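Cuffs that stay up: rib, welts, or give up and tape them

Started by purlharbor, 26 July 2026

purlharbor
I am on my third attempt at the Runton glove and my third set of cuffs that behave like tired socks. The pattern wants 2x2 rib for six inches, the yarn is Geltier fingering in the slate color, and by the time I've walked to the mailbox the whole business has slid down and is sitting on my knuckles.

I've gone down a needle size. I've gone down another needle size. I now own needles I can only find by sitting on them. What are people doing?

moss_stitch_molly
Is the Geltier the one with the bamboo in it? There's your culprit. Bamboo has the memory of a goldfish. You can rib it until Christmas and it'll stretch once and stay stretched.

purlharbor
It is the one with the bamboo in it. It was on sale. I have 870 yards of it, so please phrase any further criticism of the bamboo gently.

tenstitchtommy
Twisted rib. Knit through the back loop on every knit stitch. Next question.

ewe_again
Twisted rib looks very crisp and buys you maybe an afternoon. I did it on a pair in Kanaan sport, which is proper bouncy wool, and it was lovely. Then I did it in a cotton blend and it was the same droop with sharper edges.

tenstitchtommy
Then your tension was off.

ewe_again
My tension is only off when people tell me my tension is off.

gaugeagainst
Elastic thread. Hold it along with the yarn for the first few rounds and the last few. I know, I know. Purists may form a line to the left.

moss_stitch_molly
I am at the front of that line. I took elastic out of a hat once and it was like deboning a fish.

halfdoublejo
Can I ask the heretical thing, which is why it has to be rib at all? Rib squeezes around your arm, fine, but a long cuff also has to put up with being shoved up and down all day, every time you wash a mug. I've been making mine in welts instead. Knit a few rounds, purl a few rounds, repeat until bored. The folds run around the arm and the whole tube can shorten and lengthen without going baggy. Garter does the same thing in miniature.

I'll admit it took me a while to come around. The first pair looked like I'd put my hands through two dryer vents.

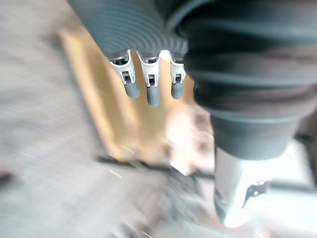

With welts, the depth of the fold is everything. Purl two, knit two and you get a fine little ripple that mostly lies flat. Purl four, knit three and it starts to stand up and throw a shadow. People always make them too far apart, lose heart, and go back to 2x2. Look at the dark gray sleeve above those fingers: the ridges are packed right up against each other, lighter along the tops and darker down in the grooves, and it draws in slightly at the lower rim where the fingers come out. That's the shape I aim for. I drop a few stitches' worth of width in the last couple of welts, always on a knit round where it won't show, and then go into the hand. It works nicely in a dark gray too. In anything variegated the welts turn into lasagna.

purlharbor
Oh, I like that narrowing. Would it work with the thumb gusset starting straight after? The Runton starts increasing almost immediately, as though the thumb were late for something.

halfdoublejo
Put three plain rounds in between. The gusset can wait.

tenstitchtommy
Welts don't grip. They fold. Those are different jobs. A glove cuff needs to grip the wrist or you've made a leg warmer for your arm. Twisted rib.

halfdoublejo
I wear mine to walk a dog who has opinions about squirrels and they have stayed put all winter. They're snug because I cast on fewer stitches, Tommy.

tenstitchtommy
So your cuff stays up because it's smaller. A smaller twisted rib would also stay up.

ewe_again
He's got you there, and I hate it.

gaugeagainst
Elastic would settle this in an evening.

moss_stitch_molly
No.

needlesstosay
Coming at it from the pattern side: the Udatari mitt does both. Inch of rib at the top edge, welts below that, then another scrap of rib right at the wrist bone. The instructions read like they were translated by a committee of geese, but the cuff is very good. I got it out of a booklet by Joanne Wragg, which my library has and my bank account therefore does not.

If you try it, ignore the cast-on number for the small. It says 72, then the next line divides as though it said 64, and you will spend an evening believing you've forgotten how to count. Go with 64.

purlharbor
That might suit everyone, which makes me suspicious. Do the welts come before or after blocking? I mean, do they survive it? I block hard and regret it later.

needlesstosay
Don't pin them. Wash, squeeze in a towel, scrunch the cuff up like you're angry at it, leave it. If you pin welts out you've simply made stripes of purl.

halfdoublejo
Seconding the scrunch. Also, with the bamboo, dry them flat. Hang them and they'll reach the floor.

ewe_again
Small dissent on the rib at the top edge: it pinches if you've got anything sleeve-like under it. I'd do a stretchy cast-on and let the welts roll. Depends whether you wear them over or under your coat, I suppose. I have never met two people who agree on this.

tenstitchtommy
Under.

halfdoublejo
Over, obviously.

purlharbor
Progress report, for those of you still speaking. Frogged the left one. Cast on 64 as instructed, did the inch of rib (plain, Tommy, I was tired), and I'm 27 rounds into the welts at purl four, knit three. It stands up by itself on the table. My husband asked whether it was for the vacuum cleaner.

moss_stitch_molly
How's the bamboo?

purlharbor
Slippery, splitty and plentiful.

tenstitchtommy
Do the wrist bit in twisted rib and I'll let the rest of it go.

purlharbor
Fine. Wrist bit in twisted rib. I'm hoping to have the pair done by the end of August, and if the thumb comes out wrong I'm starting a separate thread for it.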